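About Geton

Geton reviews the working practices of people who teach robots to handle everyday things. We read their procedures, sit with their operators, look at their recordings and write down where the three disagree. They usually do.

We are a small firm. We don't build robots, sell parts or take a commission on anyone's software. We don't hand out a seal, either. Customers ask for one fairly often, and we have lost work by saying no. A seal says that somebody visited on a Thursday and liked what they saw. It tells you very little about the week after.

How we started

Beatriz Peixoto and Martim Pacheco met at Laltard, where both were writing safety procedures for handling equipment. The binder ran to over 2000 pages by the time they left. Beatriz had written a good part of it and could not find an operator who had opened it. Martim kept a list of rules that contradicted each other, and gave up on the list when management proposed adding it to the binder as an appendix.

Their first customer was Kairys, which wanted its grasping trials checked before it published a success rate. The rate was high. It was also worked out after the operators had thrown away every trial they considered "bad," and the word "bad" had no written meaning. Our report was four pages long and Kairys did not enjoy it. They changed the rule, published a lower figure, and still send us work.

What we think about standards

We use the published ones and we tell customers to buy and read them. A machine that can pinch a hand needs a proper risk assessment, and there is no clever way around that. But a standard for the machine says next to nothing about whether the trials you run on it are worth anything. Plenty of firms hold the first kind of paper and talk as though it covered the second.

"Best practice" is a phrase we try to keep out of our reports. When a customer uses it, we ask who compared it with what. Most of the time the answer is that another lab does it that way.

What we look for

A good rule can be broken, and somebody can tell when it has been. "Keep the work area suitable" fails on both counts. "Write down the floor surface and every object within reach before the first trial" passes. It is dull, and operators grumble about it, and six months later it is the only reason anyone can compare two sets of results.

We want failed attempts kept, in the same folder as the good ones, under the same naming rule. Stopping early is fine if the reason is logged at the time by the person who stopped. Reasons filled in at the end of a shift are fiction more often than people like to admit.

We also want to see the stop button pressed. Tomás Doherty does this on every visit, before coffee, and he has been to sites where the operator had to ask a colleague where it was.

And we look at plain objects. Cups are a nuisance: they roll, they tip over, and a gripper that does well with one standing up may do badly with the same cup on its side. If a report says "cup grasping" and leaves out how the cup was lying, we send it back.

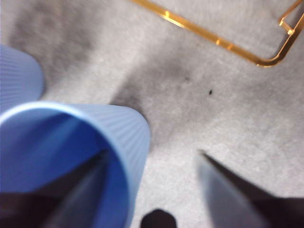
The same goes for the surface underneath. Carpet and a smooth tabletop are different tests, and we will not let a customer add the results together and quote one number. Stirnov argued with us over this through most of September. Their set held 2817 trials, and split by surface it told two separate stories, one of them a good deal less flattering. Simão Sampaio did the split by hand, twice, and got the same answer both times.

Where we have been wrong

Our first checklist had 12 sections. It was too long, and operators ticked it from memory, which is exactly what we complain about in other people's paperwork. The current one has eight. We suspect two of those could go, and we are still arguing about which two.

We also used to announce our visits well ahead. We now agree on a month and turn up.

Who we are

Beatriz Peixoto runs the reviews and signs every report. Martim Pacheco writes and cuts the checklists – mostly cuts. Tomás Doherty handles site visits and physical safety. Simão Sampaio checks the data and the arithmetic. Ľubomír Hrnčiar trains operators, having spent years as one, and has a veto over any rule he thinks will be ignored by lunchtime.

Working with us

Send us the procedure you have, even if it is half a page. Please don't tidy it up first. We will tell you within a week if we think a review is worth your money, and sometimes we say that it isn't. Reports go to the customer in full, and we ask that any quotation from them include the paragraph before and the paragraph after.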